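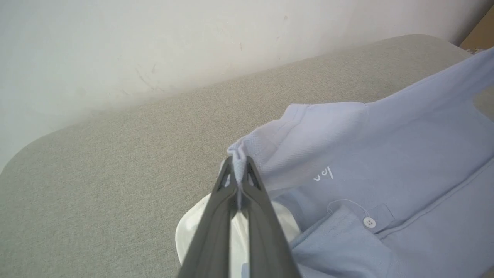
According to Soon-im Na, the first thing a budget holder asks about a folding robot is what it costs, and the second thing is why it costs that when a person with two hands and a radio can do the job. She told me to get both out of the way before the coffee wears off, so I am doing so now.

Speaker notes, Domley workshop on equipment planning, 15 May 2018. Slot is after the pensions man. Speak up.

SLIDE 1. Title up. Leave the shirt on screen while people find their seats.

Say who I am. Say that I buy things for a living, mostly things other people have already decided they want. Pause for laugh. If no laugh, carry on as though none was expected.

A polo shirt is a wicked object to plan for. It has a collar that is stiffer than the rest of it, a placket, and a button that will catch on anything. A cardboard box is the same box every time you pick it up. A shirt is a new shape each time you let go of it. Whoever writes your equipment request will have written "garment handling" on one line, with one price beside it. Send it back.

SLIDE 2. The quote and the money.

The quote covers the arms. Read your quote and you will find it covers the arms, possibly the bolts, and a manual. Things that were missing from our first quote at Grallska:

Spare fingers
Longer cables
Something for it all to work on
Shirts

Do the shirts bit slowly. We put in for 100 polo shirts and the request came back with a note asking whether this was a uniform order. It went round three departments. Hongjun Tian in finance approved it in the end under "consumables", next to the printer ink, and I have been grateful to him ever since.

Buy the same shirt in more than one size. Buy some dark ones. If your laundry customers send you towels as well, buy towels, and do it in the same request, as the second request is always harder than the first.

SLIDE 3. Fingers.

People spend months choosing an arm and ten minutes choosing what goes on the end of it. The end of it is the only part that touches the shirt.

Ask the supplier for a price per pair and a delivery time, in writing. Ours was 892 for a set with fitting and the delivery time was "soon". Put the delivery time in the contract. Arnout Dierckx will tell you from the floor that he prints his own, and he does, and they are quite good, but he also has a printer and a free February. Do not plan on having either.

(If Arnout is in the room, let him speak for one minute. One.)

SLIDE 4. Floor space.
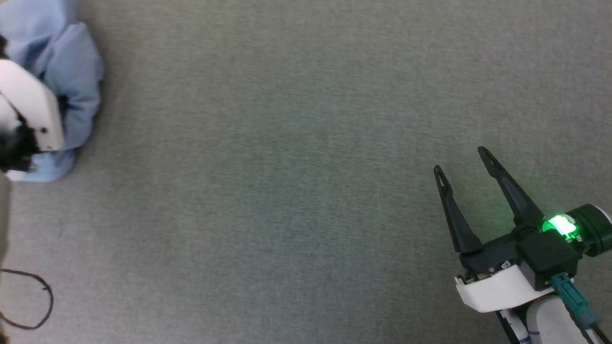
Slide 4: two grippers and a blue cloth on carpet.

Two arms need more floor than two people. They also need it all the time, including at night, when the people have gone home and taken their floor with them. Mark out the space with tape before you sign anything, and then walk round it with a trolley. If the trolley won't go, the plan won't either.

Carpet. Somebody always asks about carpet. Get a price for a patch of hard flooring while you are getting prices for everything else, even if you never use it. Flooring added to a project later is charged at the rate of a small cathedral.

Cables. Allow for them in the drawing. Every layout I have been shown had none at all, as if the arms ran on goodwill. Ask where they go when the arm is at full stretch, and who moves them when the cleaner comes.

SLIDE 5. One arm or two?

This is the question that splits every meeting. One arm is cheaper on paper. Two will let you hold one end of a thing and do something useful with the other, and with cloth that matters a good deal. Against that, the second arm brings its own service plan, its own spares and its own chance of being the one that is broken.

Our advice at Xiong was to budget for two and be ready to explain it. Zixuan Lei put the case to the board with a tea towel and one hand behind her back. She got the money. I have tried the same trick since and dropped the tea towel, so please rehearse.

SLIDE 6. People's time.

The line that is always too small. We planned 504 hours of staff time for the first year at Momton and had used the lot before the summer. Most of it went on putting things back where they had been so the next attempt could start. Write that into the plan as a job, with a grade and a rate of pay. Otherwise it gets done by your best engineer, who will be the most costly shirt-straightener in the county.

Training too. At least 3 people should be able to stop the thing and start it again. Cirilo Cisneros ran his site with one, and then that one went on honeymoon.

SLIDE 7. When to say no.

Skip if running late.

Have a date by which you decide whether to go on, and put it in the plan before the kit arrives, when everyone is still polite. Rent if you can. Ask what the supplier will pay to take it back, and watch their face.

QUESTIONS

Likely: "How long until it pays for itself?" Give the range from the handout and do not be drawn. Likely: "Can it do fitted sheets?" Say next question, please.

Handouts are in the blue box by the door. Take the spare clicker home this time.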